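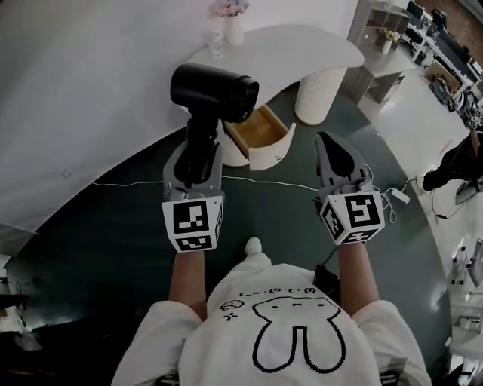
Thursday. Black waterbase on white cotton, second go at the fine line problem. The last lot had the outlines filling in on every inside curve and I want to get that settled before the June orders come in. The design that suits a test is open line work with a bit of everything in it: a bold outline, a few tiny marks, a lot of bare shirt between them. The bunny tee is the right sort of thing. Long ears are two long lines running side by side, and those show up any wobble in squeegee pressure from top to bottom. The dot eyes and the tiny mouth are what go first when the screen starts to dry in, and the row of little hand-drawn symbols over the top of the head is harder again. So the test art I drew up has a long pair of parallel lines, a row of small characters and a scatter of dots, all in one black, all on the one screen.

Screens

Used two of the aluminium frames from the Saavedra lot. The wooden ones are still on the rack and can stay there till someone restretches them. Checked tension by hand and then with the meter. One frame was a bit slack at the bottom left corner, marked it with tape and used it for the coarse mesh, where it matters less. The fine mesh went on the good frame.

Degreased both and left them standing in front of the fan. Coated once each side with the round edge of the trough, then an extra pass on the squeegee side for the fine screen only. Humidity in the drying cupboard was reading 70 per cent when I shut the door, which is too damp. Put the dehumidifier on and went and did invoices. It came down slowly. I'd like to know if the door seal has gone again, there was a draught along the hinge side when I put my hand there.

Didn't coat the spare. Should have.

Exposure

Ledex unit, new tube in it. All the old times on the sheet taped to the wall are for the old tube and I've crossed them out so they don't get used by mistake. If you need a time before we have a proper sheet, ask me.

Ran a step strip across the fine screen first, covering it with card and moving the card along. The shortest step washed straight out. The next couple held the bold lines but went slimy on the squeegee side and left a bit of scum in the open areas. The best was 4 minutes. Dots all there, edges crisp under the loupe, no slime. Past that the smallest dots started closing over and wouldn't rinse open however long I stood there with the hose.

Same time on the coarse screen was a touch under. It got through the run, but there were pinholes along the top edge by the end and I had to tape them. Needs its own strip.

Film positives: the ones off the big printer are not dense enough. Held one up to the window and could see the tree through the black. Doubled it up, lined up the two sheets with tape on the corners, and it was fine, though any slip between the two sheets puts a soft edge on the small characters. I'd blame the film for half of last time's trouble.

Ink

Mixed from the Clirnell base, the soft-hand one in the white bucket, with our own black dispersion. The tub under the bench only holds up to 800 grams before it slops over when you stir it, so I made a part tub and kept the lid on between prints.

First mix was too stiff. It peeled off the spatula in a lump and left a string behind it. Printed it anyway to see, and the long lines came out starved at the far end where the squeegee was running out of push. Let it down with a small splash of water and a bit of retarder. The second mix poured off the spatula in a ribbon and folded into itself, and that is about as well as I can describe what we want. I've put a strip of it drawn down on card and stapled it inside the back cover. Compare against that.

Retarder helped more than I expected. With none in, the small characters were dropping out if I stopped to reload a shirt and had to fuss with the platen. With it in I could take my time. The cost is that it stays tacky longer on the rack and you can't stack them, and I found that out with my thumb.

Do not use the black in the tub marked OLD. It has a skin and bits in it. I strained some of it and there were still bits in it.

Printing

Platen glue down thin, shirts smoothed from the middle out. Flood stroke with the screen lifted, then one firm print stroke, pulled. I tried pushing as well. Pushing gives a more even lay on the long lines but I lose my place at the end of the stroke and knock the frame.

Off-contact was the thing I had wrong last time. The screen was sitting nearly flat on the shirt and the mesh wasn't snapping away behind the blade, so the ink sat there and crept sideways. Raised it with the card shims, taped them to the underside of the frame at each corner. Straight away the insides of the curves stayed open. I could have saved a box of shirts if I'd looked at that before I started on the ink.

Squeegee: the hard blade gives a cleaner line than the soft one and lays down less ink. On black that's fine, one stroke is dense enough. On the coarse screen with the soft blade it was far too much, it felt like a rubber patch on the front of the shirt and the parallel lines had joined up in places. Looks rich on the rack, though. Might suit a big solid block, the kind of print that goes on the shoulder or the back of the neck, where no one is looking for detail.

Loose shirts are a nuisance to load square. There's a lot of spare cloth at the sides and it wants to drag the front around when you let go of it. Fold the sides under the platen and clip the back. With the heavy cotton it sits, with the light stuff you have to check it each time. The light stuff also lets the ink through onto the platen, so wipe down between shirts or the next one gets a ghost on the inside.

Placement of the small characters: if they're going above a main drawing they want to be well clear of the collar. I had them too high on the first couple and they ended up in the curve where the neck rib pulls, and the row bent. Dropped the art down the film a bit and it read straight.

Curing

Flash unit first to set the surface, then the heat press with a sheet of parchment. The conveyor is still out. Rang about the belt, no answer.

I've been under-curing, I think. The surface feels dry well before the ink is set through, and the stretch test doesn't tell you much with a soft-hand base, it stretches happily either way. The rub test with a damp white rag is better. First shirt left grey on the rag. Gave it a second press and the rag came away clean, so from now on it's two presses, lifting the platen in between to let the steam out. If you press straight through, the steam has nowhere to go and you get a cloudy patch in the middle of the print.

Light scorching on one shirt from leaving it while I answered the door. It's in the rag bin.

Wash test

Cut panels from the good shirts, one from each combination of mesh and blade, and marked the hems with laundry pen. Ordinary warm wash with towels, line dried, not tumbled. They've been through 4 washes now. Notes:

Fine mesh, hard blade, let-down mix, two presses. No change I can see on the lines. Smallest dots a shade greyer than the card strip.

Fine mesh, hard blade, stiff mix, two presses. Far end of the long lines has gone patchy, but it was starved to begin with, so I'm not counting that against the ink.

Fine mesh, hard blade, let-down mix, single press. Faded all over, fuzzy, the cotton fibres are standing up through it. Useless.

Coarse mesh, soft blade, two presses. Dense, still black, small cracks starting across the thickest part when you pull it. Feels stiff.

Going with the first one. I'll keep washing the panels along with the towels and write the results on the sheet by the sink.

Clean-up and stock

Fine screen rinsed straight away and came clean. I left the coarse one while I had lunch and there's now a haze in the mesh over the character row. Soaked it, scrubbed it, still there. It will print, it just looks awful.

Low on: parchment, block-out tape, emulsion remover. Nearly out of retarder. Soledad Gallardo is putting the Clirnell order through, so add anything else to her list on the door and not to mine.

Griterside want a sample of the soft black on grey marle as well as on white. I haven't tried it on marle. The polyester in it might bleed back or the heat might mark it, so it gets its own panel and its own set of washes before we promise them anything. There's a short length of marle in the offcuts drawer, use that up first.

Still to do

Exposure strip for the coarse screen, and a fresh time sheet for the wall.

Denser film. Try the other film stock before fiddling with printer settings.

Look at the seal on the drying cupboard.

Redraw the test art with the lines a bit closer together at one end, so we can see where they begin to join. At the moment they're the same distance apart the whole way down, and all I can say is that they stayed apart.

Ring again about the belt.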